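Unance Press Releases "The Borrowed Parrot," Essays on the Animals We Claim to Understand

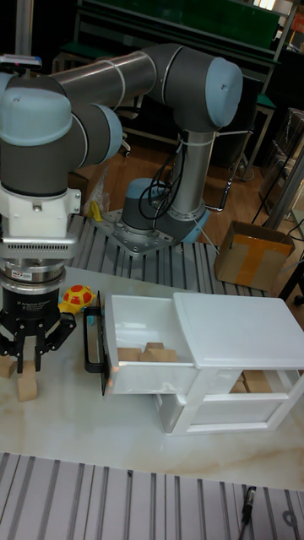 September 25, 2023

Unance Press today released "The Borrowed Parrot," a collection of personal essays by Eimear Nic Aodha about living with animals and the stories people tell about them. It runs to 300 pages and does not claim that a pet will change your life.

Nic Aodha has kept birds, cats and one bad-tempered goat in the village of Bemholm, and she doubts most of what she has heard said about them, including by herself. The title essay follows an African grey parrot left with her for 8 weeks by a neighbor who came back after two years. Friends insisted the bird was grieving. She wanted to believe it, kept a diary to prove it, and found that the entries mostly recorded her own moods.

"People tell me their dog knows when they're sad," said Nic Aodha. "Maybe. Mine also knew when the mail was late and when I had cheese. I'd like to see the sadness tested separately."

Other essays look at pet cemeteries, the habit of speaking for a cat in a silly voice, and a February she spent trying to learn whether her hens could tell her apart from her sister. She never settled the question — the hens went off their feed, the sister went home, and the essay stops there.

Six of the essays are new. The rest have been revised, in two cases because the author no longer agreed with them.

"We turn down a lot of animal books," said Florian Baudry, editor at Unance Press. "They tend to end with a lesson and a sunset. I asked Eimear for a warmer last chapter and she sent me a shorter one. I still think readers may want more comfort than she gives them, and we'll find out."

The book includes a foreword by the essayist Ka-ming Chiang, who disagrees with the author on parrots and says so at some length.

"The Borrowed Parrot" is available in paperback from bookstores and directly from the publisher. Nic Aodha will read from it at the Lebrun bookstore in Bemholm. Admission is free. Pets are not admitted.

Media contact: Romain Lecomte, Unance Press. Review copies on request.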